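**Ticket 3704: white paint shedding from slatted shelf unit onto work table**

Status: open, monitoring
Location: Bireck room, wood-top table
Reported by: bench user

**Symptom**
White flakes on the tabletop, returning after each wipe-down. Sizes run from dust to curls. User asked whether they could get into the food tubs and jars stored on the same table.

**Checked so far**
- Ceiling and vent above the table: no loose paint.
- Shelf unit (Jamard, painted wood): finish lifts under a fingernail at the slat ends. Probable source.
- Lids on the tubs: all seat correctly when pressed down.

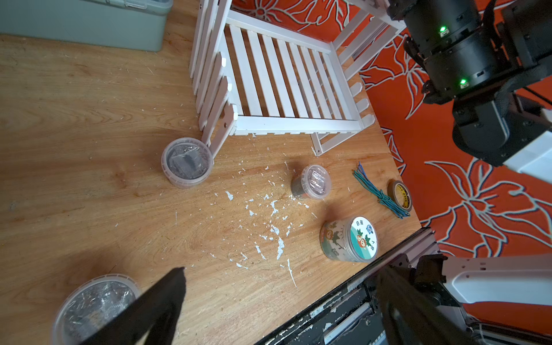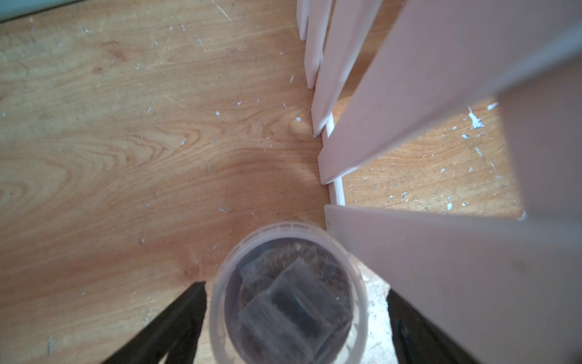
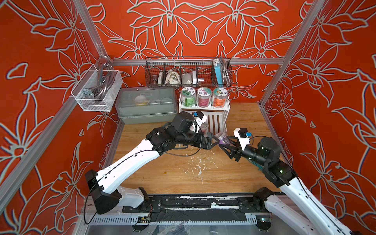
**Actions**
1. Vacuum the table with the soft brush. Do not wipe first; a wet cloth pushes the smaller chips into the grain.
2. Move tubs, tape and cords to the Torres cabinet until closed.
3. Sand slat ends and rails with 390 grit, outdoors. Dust off, then apply 2 coats of clear sealer.
4. Leave the unit off the table for 24 hours after the second coat.

**Notes**
First attempt used Kadgate sealer over the unsanded finish. Flaking resumed the same afternoon. Do not repeat.

Open lids only after the surface has been vacuumed. Any tub found open with chips inside gets emptied and washed.

The reddish-brown stain in the tabletop is a separate issue. It did not respond to dish soap. Log it under its own number if anyone wants it treated.

**Next check**
Lay white-side-down masking tape on three slats, press, pull, and inspect the adhesive. Close the ticket if the tape comes up clean. If paint transfers, strip the unit fully and reseal.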